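TX 214 Textile Care and Handling
Handout 6: Flattening and folding single items
Wistgate Technical Institute, Department of Textile Services

Read before the practical. Bring the handout to the session; the fold sequence in section 4 is assessed in the same form in which it is printed.

1. Scope

This handout covers one item at a time, starting from a crumpled state and ending in a folded rectangle of stated size. It does not cover fitted sheets, items with rigid parts, or batch folding on the Sheehan press line (Handout 9). The items considered are plain rectangular cloths and simple garments such as T-shirts. The same terms are used for both.

A crumpled item is any item whose outline cannot be read from above. A flat item is one whose outline can be read and whose largest wrinkle does not pass under another layer. Most items arriving at a folding station are somewhere between the two, and the first decision is which of the two procedures in section 3 applies.
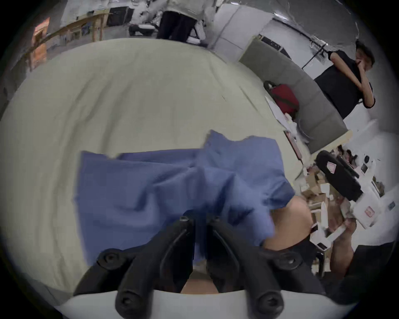 T. Solthorpe

2. Terms

Ridge: a raised line of fabric with air under it. A ridge can be pressed down or drawn out. Pressing down leaves a crease; drawing out does not. Draw out wherever there is room.

Bunch: several ridges meeting at one place. A bunch is never pressed. It is opened from its outer end, one layer at a time.

Turned edge: an edge lying on top of or underneath the body of the item. A turned edge on top is visible and is corrected first. A turned edge underneath shows only as a step in the surface and is found by running the flat of the hand outward from the middle.

Free corner: a corner with no fabric over it. The procedure needs two free corners on the same side. If there are none, the item is lifted, shaken once and set down again.

Slack: the difference between the distance separating two held points and the length of cloth running between them. At zero slack the cloth is taut. Woven cotton may be held at zero slack. Knits are held with a little slack left in, or the hem will wave when released.

3. Flattening

3.1 Procedure A, item mostly open

Use this when the outline can be read on at least two sides.

Stand at the long side of the surface. Correct turned edges on top. Take the two free corners nearest you, lift them just clear of the surface and draw toward you until the far edge begins to move. Stop there. Lower the corners and smooth from the middle to the sides. Turn the station, or walk to the other side, and repeat for the far edge.

Do not smooth toward the middle. Fabric moved inward has nowhere to go and forms a new ridge.

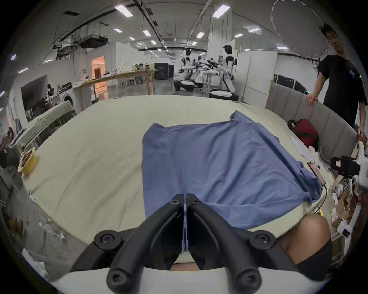 The far edge causes most of the errors recorded in this section. Students tend to flatten the near half well and then lean across the surface to reach the rest, which drags the near half out of line with the sleeve or forearm. The blue cloth on the bed is a typical case: the middle lies roughly flat, but the top corner is raised and wrinkled and the right side is folded over in a bunch. Under Procedure A the bunched side is opened before the corner is touched, as pulling the corner first tightens the bunch. A mattress also gives way under the hand, so smoothing strokes must be lighter than on a table and the rounded edges must be kept out of the working area.

3.2 Procedure B, item mostly closed

Use this when the outline cannot be read.

Find any edge. Follow it in one direction to a corner, keeping the edge between thumb and finger. Hold that corner and follow the next edge to the second corner. Lift both, let the item hang, and lower it to the surface bottom edge first, moving away from the held side as it goes down. The item is now in the condition assumed by Procedure A.

If the edge being followed runs into a seam that is not a hem, go back and follow it the other way. On garments this usually means that the sleeve opening has been taken for the bottom hem. Check for a double row of stitching before lifting.

Pinch depth matters. A shallow pinch holds one layer and slips easily. A deep pinch takes up the layer below, and the item is then lifted double. When a second layer has been caught, release completely and take the edge again. Working the extra layer loose while still holding the first distorts the hem.
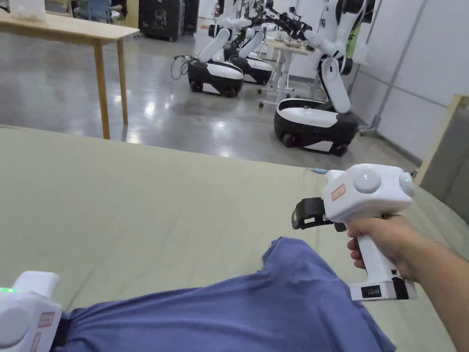
The hanging step may be left out for small cloths. For anything with a long side over 86 cm it is required, and the surface must be long enough to take the whole item without overhang. An overhanging end pulls the rest of the item toward the table edge as soon as the hands are removed.

4. Fold sequence

For rectangular cloths, landscape position:

Step 1. Fold the right short edge to the left short edge. Match corners, then edges.
Step 2. Smooth from the fold to the open edge.
Step 3. Fold the near long edge to the far long edge.
Step 4. Smooth from the fold to the open edge.

For T-shirts, front down, collar away from you:

Step 1. Fold each side in to the line of the collar, sleeves turned back over the body.
Step 2. Fold the bottom hem up to the base of the collar.
Step 3. Fold once more and turn over.

Tolerance on the finished rectangle is 2 cm on either dimension. Measure at the folds. The open edges spread and will give a larger figure.

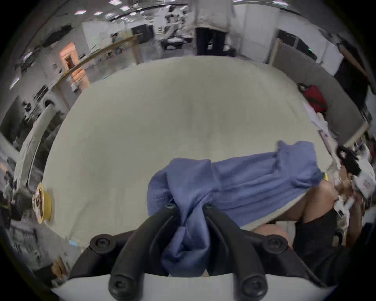 Hold each fold at its two ends while it is being made. A fold held only in the middle swings, and the outer corners land at different distances from the target edge. Where only one hand is free, carry one corner across, set it down, and then carry the second. The cloth will twist slightly between the two moves. The twist is removed in the smoothing step, working along the fold first.

5. Work surface

The surface is cleared before the item is set down. The Pivcombe tables in the practical room are to be used with the cover sheet on. Pull the cover tight at the start of the session; a crease in the cover prints through thin fabric and can be mistaken for a ridge in the item.

6. Recording

Complete one line of the record sheet per item: item type, starting state (open or closed), procedure used, number of regrasps, finished dimensions. A regrasp is any release and retake of the same corner. More than 3 regrasps on one item is entered as a restart.

Written report: 300 words maximum, record sheet attached. State which procedure gave the greater spread in finished dimensions and at which step the spread first appeared.

Next: Handout 7, Paired items and matching.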